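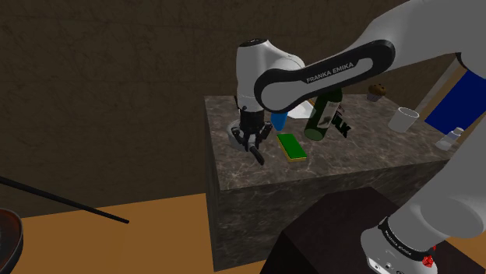 Joyce Bakilana thinks I should give the damson jam one more year before I throw the recipe out, and she told me so twice on the telephone this morning, once before the kettle boiled and once after. Her view is that the fruit from Clevthorpe was picked too early and no amount of sugar will mend that. She may well be right (she usually is about plums, less so about trains).

Still, I have 5 jars left from September and they are as runny as cordial, so I had some over porridge and it was rather lovely, sharp and dark, with a bit of stone I nearly swallowed. I've written 446 grams of sugar in the margin with a question mark, as my old scales never did agree with the new ones.

Rain until four, then a walk down to the allotments in my brother's coat. The Villca beans are up! Two rows, and something has been at the end of the second one already. Must ring Joyce back about the netting, and ask whether she still wants the big pan.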